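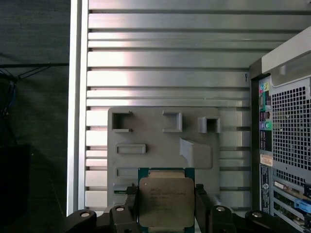
3 研究设计与数据

3.1 问题的界定

家庭内部的儿童储蓄安排可以拆成两个层面。第一个层面是资金来源,即孩子手中可支配的钱从哪里来:定期零用、劳务报酬、节日礼金或临时给付。第二个层面是资金用途的约束,即这笔钱在多大程度上由孩子自行决定何时花、花在什么东西上。已有文献对第一个层面讨论较多,尤其集中于零用钱是否应与家务挂钩;对第二个层面的讨论相对零散,而且常把"家长干预"作为单一变量处理,没有区分事前规则与事后裁量。

本文关注的是第二个层面中的一种具体安排:家长对子女的目标储蓄给予配比补贴。所谓目标储蓄,指孩子事先指明一件拟购物品及其价格,并在取得该物品之前把部分可支配资金专门留存。所谓配比补贴,指家长按照孩子自存金额的固定比例追加资金。这种安排与成年人退休储蓄中的雇主配比在形式上相似,但有两处差别。其一,家长既是补贴方,又往往是孩子收入的主要提供方,补贴的净成本可以通过调减其他给付来转嫁。其二,家庭内部缺乏外部强制,家长食言的代价主要由亲子间的信任来承担,难以直接观察。

据此,本节要回答的问题有三个:配比补贴是否提高目标储蓄的完成率;补贴在储蓄过程中逐笔到账与在终点一次到账相比,效果是否不同;补贴是否挤出孩子原有的、没有目标的储蓄。第三个问题在 Siriwan 与 Hijazi 的前期工作论文中已有初步讨论,但当时的数据只包含家长自报,无法区分储蓄总量的变化与储蓄在不同账目之间的移动。

3.2 样本与招募

样本来自 Ellum 与 Skellavby 两地。两地居民的收入中位数接近,但住房结构不同:Ellum 以租住公寓为主,Skellavby 以自有独立住宅为主。我们选择两地的初衷是使样本在住房支出负担上有足够变异,因为前期访谈表明,住房支出波动是家长临时停发零用钱的主要原因之一。

招募通过学校的家长通讯进行。符合条件的家庭须满足:至少有一名 10 至 15 岁的子女与家长同住;该子女在基线前三个月内有可自行支配的资金;家长一方与该子女均书面同意参与。同一家庭有多名适龄子女的,随机抽取其中一名作为研究对象,其余子女不纳入分析,但家长可以自愿对他们采用同样的安排。我们没有禁止后一种做法,原因在于强行要求家长区别对待同住子女会在家庭内部制造明显的不公平感,既有伦理上的问题,也会降低依从性。

最终入组 261 户,其中 Ellum 149 户,Skellavby 112 户。随机分组在地点与年龄段(10 至 12 岁、13 至 15 岁)的分层内进行,分组序列由未参与招募的一名作者生成。三个组别的户数分别为:逐笔配比组 88 户,终点补贴组 86 户,对照组 87 户。

3.3 干预内容

三组家庭都完成一次目标设定面谈。面谈由经过培训的访员在家庭中进行,孩子与一名家长同时在场。访员请孩子说出一件想自己出钱购买的物品,查明价格,然后与家长一起确认该物品在家庭规则允许的范围之内。价格低于 200 克朗的物品不作为目标接受,因为多数孩子可以在一两周内攒够,观察不到有意义的储蓄过程;价格上限定为 2000 克朗,以免家长的补贴负担过重。超出上限的物品可以拆分,例如以整机中的一个部件为目标。

逐笔配比组的规则是:孩子每存入 2 克朗,家长追加 1 克朗,在同一次记账中完成。终点补贴组的规则在金额上与前者等价:孩子自存金额达到目标价格的三分之二时,家长一次性补足剩余的三分之一。对照组的孩子设定目标并记账,但家长不作任何补贴承诺,目标须由孩子自行存满。

需要说明的是,逐笔配比组与终点补贴组在完成目标时所需的自存金额相同,两组之间的差别仅在于补贴到账的时点,以及中途放弃时的归属。对于后一点,我们在协议中规定:逐笔配比组的孩子放弃目标时,已追加的资金退还家长;终点补贴组放弃目标时,家长没有任何支付义务。这样处理使两组放弃目标的经济后果也保持一致,代价是逐笔配比组的追加资金在完成之前并不真正属于孩子。部分家长在随访中反映,孩子对"退还"一条的理解与成年人不同,常把它看作惩罚。这一点在 4.4 节再作讨论。

干预期自 9 月起,持续到次年 5 月。选取这一时段是为了包含 12 月的礼金高峰。礼金是否计入自存金额,由家庭在面谈时自行决定并写入协议;三组中选择计入的比例没有统计上的显著差异。

3.4 记账工具

所有家庭使用 Bidedar 记账程序。该程序由本课题组为本研究改写,运行在家长的手机上,孩子通过单独的口令登录。每一笔存入由孩子录入,由家长确认;每一笔支出由孩子录入,不需要家长确认。后一种不对称是有意为之。在试点阶段,支出也要求家长确认,结果孩子倾向于在账外花钱,账面余额与实际持有之间的差额逐月扩大。取消确认之后,差额明显收窄。

Bidedar 把资金分为"目标"与"其他"两个账目。两个账目之间的转移作为独立事件记录,既不计作存入,也不计作支出。这一记录方式是识别挤出效应的前提:若目标账目的增长全部来自"其他"账目的转入,则补贴改变的只是标签,储蓄总量没有变化。

程序不发送提醒,也不显示进度条。我们在设计时认为,进度显示本身可能构成一种干预,并可能与逐笔到账的补贴发生交互作用。孩子可以随时查看余额,但需要自己计算与目标之间的差距。

3.5 结果变量

主要结果变量为目标完成,定义为在干预期结束之前自存金额达到协议规定的数额,并且孩子确认购买或确认仍打算购买。仅达到数额但已明确放弃购买意愿的,不视为完成。次要结果变量包括:每月净存入额;两个账目的期末余额;目标变更次数;家长对协议的履行情况。

家长履约以记账数据与期末访谈交叉核对。若程序中显示家长应追加而未追加,且延迟超过 14 天,记为一次违约。终点补贴组只有一次可能的违约,逐笔配比组则有多次,因此两组的违约次数不可直接比较,下文仅比较是否至少发生过一次违约。

延迟满足倾向以 Hakim 量表测量。该量表共有 12 个条目,由孩子自填,在基线与期末各施测一次。条目内容涉及日常选择,例如是否愿意把当天可得的零食留到周末换取更多份量。试点样本中的内部一致性系数为 0.78,基线样本中为 0.76。量表原文以家长代填为主,我们改为自填,条目措辞相应作了调整,因而得分不宜与采用代填版本的研究直接比较。

3.6 估计方法

主要分析采用线性概率模型,以目标完成为因变量,以组别虚拟变量为自变量,并控制分层变量。标准误为异方差稳健标准误。作为稳健性检验,同时报告控制基线协变量之后的估计,协变量包括基线余额、目标价格的对数、Hakim 量表基线得分以及家长是否计入礼金。

三个两两比较均在分析计划中预先设定。由于比较次数较少,正文报告未调整的 p 值;采用逐步递减法校正之后,凡结论发生变化之处均加以注明。

4 结果

4.1 样本流失

干预期内共有 19 户退出,其中逐笔配比组 6 户,终点补贴组 7 户,对照组 6 户。期末可分析样本为 242 户。退出原因以迁居和更换手机之后未重新安装程序为主,有 3 户明确表示不愿继续记账。退出家庭的基线余额略低,但差异不显著。各组之间在流失率和流失家庭特征上均未发现系统差异。把全部退出家庭视为未完成目标并重新估计,组间差异的方向不变。

4.2 目标的构成

孩子选择的目标相当分散。按类别划分,电子产品及其配件居首,其次为运动器材、服装鞋类、乐器及配件、宠物用品。13 至 15 岁组中有若干名孩子利用了拆分规则,把组装电脑作为长期计划,而在本研究中登记的是其中的单个部件,如内存、固态硬盘或处理器(图1)。这类目标有两个特点:价格公开且容易查询,家长与孩子对"还差多少"很少产生分歧;但价格在干预期内会变动,降价时孩子提前达到目标,型号更替时则容易引发目标变更。

图1 处理器,金属顶盖左上方可见 Intel 标志。

与此相对,服装鞋类目标的价格在家庭内部争议较多。争议多半不在价格本身,而在于家长认为该物品原本属于家庭应当支付的必需品,只是孩子想要的是更贵的一种。对于这种情况,访员的处理办法是把目标定为差价部分。差价目标的完成率与全价目标没有显著差异,但差价目标组的家长在期末访谈中更常提到"以后还会这样做"。由于样本较小,我们不对此作进一步推断。

目标变更在三组中均较常见。多数变更发生在干预期的前三个月,变更之后的目标价格通常低于原目标。变更次数与完成率之间呈倒 U 形关系:变更一次的孩子完成率最高,从未变更者次之,变更三次及以上者最低。这一关系不具有因果含义,变更本身可能反映孩子对自身储蓄能力的修正,也可能反映兴趣的转移。

4.3 目标完成率

逐笔配比组 82 名孩子中有 47 名完成目标,完成率为 57.3%;终点补贴组 79 名中有 41 名完成,完成率为 51.9%;对照组 81 名中有 29 名完成,完成率为 35.8%。逐笔配比组与对照组相差 21.5 个百分点(p = 0.005),终点补贴组与对照组相差 16.1 个百分点(p = 0.038)。两种补贴方式之间相差 5.4 个百分点,不显著(p = 0.49)。经逐步校正之后,逐笔配比组与对照组的差异仍然显著,终点补贴组与对照组的差异在 5% 水平上不再显著。

加入基线协变量对估计值影响不大。目标价格对数的系数为负,与预期一致。Hakim 量表基线得分的系数为正,但加入组别与得分的交互项之后,没有发现补贴效果随延迟满足倾向而变化的证据。换言之,数据不支持"补贴主要帮助自控较弱的孩子"这一说法,也不支持相反的说法;以本研究的样本量,中等大小的交互效应本来就难以检出。

应当注意,两个补贴组所需的自存金额只有目标价格的三分之二,而对照组须存满全价。因此,完成率的差异中有一部分是机械性的:即使孩子的储蓄行为毫无变化,门槛降低也会使更多人达到。为分离这一部分,我们计算了对照组中自存金额达到目标价格三分之二的比例。81 名孩子中有 38 名达到,占 46.9%。以此为参照,逐笔配比组的优势缩小到 10.4 个百分点,终点补贴组缩小到 5.0 个百分点,两者均不显著。

这一分解对结论的表述有实质影响。若政策或家庭实践关心的是孩子能否经历一次完整的"设定、积累、取得"过程,则完成率是恰当的指标,补贴有效。若关心的是补贴能否使孩子从同样的收入中存下更多,则现有证据较弱。家长读物中常把这两件事混为一谈。

4.4 逐笔到账与终点到账

两种补贴方式在完成率上没有显著差异,但存入的时间分布不同。逐笔配比组的存入较为均匀,单笔金额较小;终点补贴组的存入在干预期前半段稀疏,接近三分之二门槛时明显密集。对照组没有出现类似的集中,其存入的主要高峰在 12 月,与礼金时间一致。

放弃目标的时点也有差别。逐笔配比组的放弃多发生在后期,终点补贴组多发生在早期。对此有两种可能的解释。第一种是损失厌恶:逐笔配比组的孩子已经看到追加资金计入账面,放弃意味着退还,因而推迟了放弃的决定。第二种是选择:终点补贴组的孩子在早期得不到任何反馈,兴趣不强者较早退出,留下者动机较强。两种解释对完成率的含义不同,现有数据不足以区分。

期末访谈为第一种解释提供了有限的支持。逐笔配比组中放弃目标的孩子,有相当一部分在被问及原因时首先提到"那些钱要还回去",并表示为此与家长发生过争执。有一名 11 岁的孩子在应退还的当天把整个目标账目取出花掉。家长方面,多数表示退还条款执行起来很尴尬,有些家长最终没有要求退还。这种情形在我们的编码中不属于家长违约,但它改变了协议的经济后果,使逐笔配比组的放弃成本在实际上低于协议规定。

4.5 家长履约

至少发生过一次违约的家庭,在逐笔配比组中明显多于终点补贴组。这在很大程度上是机会次数造成的。违约多为延迟,完全不付者很少。延迟的常见原因是家长手头没有现金或忘记确认,后者与程序不发送提醒的设计直接有关。

发生过延迟的家庭中,孩子在随后一个月的存入次数下降。这一关联在控制家庭固定效应之后仍然存在,但不能排除反向解释:存入变少之后,家长也较少打开程序,待确认的条目因而积压。我们按存入与确认的先后顺序作了检验,结果对抽样窗口的选择敏感,此处不作报告。

在终点补贴组中,家长的履约集中于一次支付。Skellavby 的家庭通常由家长陪同孩子到店购买,补足差额与购买同时发生;Ellum 的家庭更多采用网上订购,家长先行垫付全款,再由孩子把自存部分转给家长。后一种做法下,有少数孩子在收到物品之后没有及时转付,其性质近于借款。我们仍将其计为完成,因为自存金额在订购时已经达到门槛。

4.6 挤出效应

若补贴导致孩子把"其他"账目的资金转入目标账目,则目标账目的增长会高估储蓄总量的变化。记账数据显示,两个补贴组从"其他"向"目标"的转移均多于对照组,且集中在协议开始后的头一个月。此后转移减少,新增资金直接存入目标账目。

以两个账目合计的每月净存入额(不含家长追加)为因变量,逐笔配比组的估计系数为正,终点补贴组的系数接近于零,均不显著。置信区间较宽,既包含有实际意义的增长,也包含小幅下降。较为稳妥的说法是:没有证据表明补贴降低了储蓄总量,也没有足够证据表明补贴提高了储蓄总量,而资金在账目之间的重新归类是确定存在的。

另一种形式的挤出来自家长一方。期末访谈询问了家长是否因补贴而减少了其他给付。明确承认减少的家长在两个补贴组中均为少数,减少的项目主要是临时给付,即孩子在商店中提出要求时当场支付的小额款项。几位家长把这视为安排的主要好处。由于临时给付大多以现金进行且不入账,我们无法核实减少的幅度。

4.7 局限

样本通过学校通讯自愿招募,参与家庭对子女理财的关注可能高于一般家庭,对照组完成率因此可能偏高,从而压低补贴的估计效应。干预期不足一年,无法判断孩子在补贴结束之后是否继续储蓄。记账依赖孩子自行录入,账外资金仍然存在,现金礼金尤其如此。此外,本文只考察了一种配比比例,较高或较低的比例是否产生不同的结果,需要另行设计。

三组都经历了目标设定面谈,而面谈本身可能有较强的作用。本研究没有设置完全不面谈的组别,因此无法估计面谈的独立效果。Hijazi 在试点阶段的访谈笔记中记录,有多名家长表示,那次面谈是他们第一次与孩子当面谈论一件东西的价格以及由谁来付。后续研究拟在 Skellavby 增设一个仅记账、不面谈的组别,并把退还条款改为追加资金归孩子所有但只能用于下一个目标。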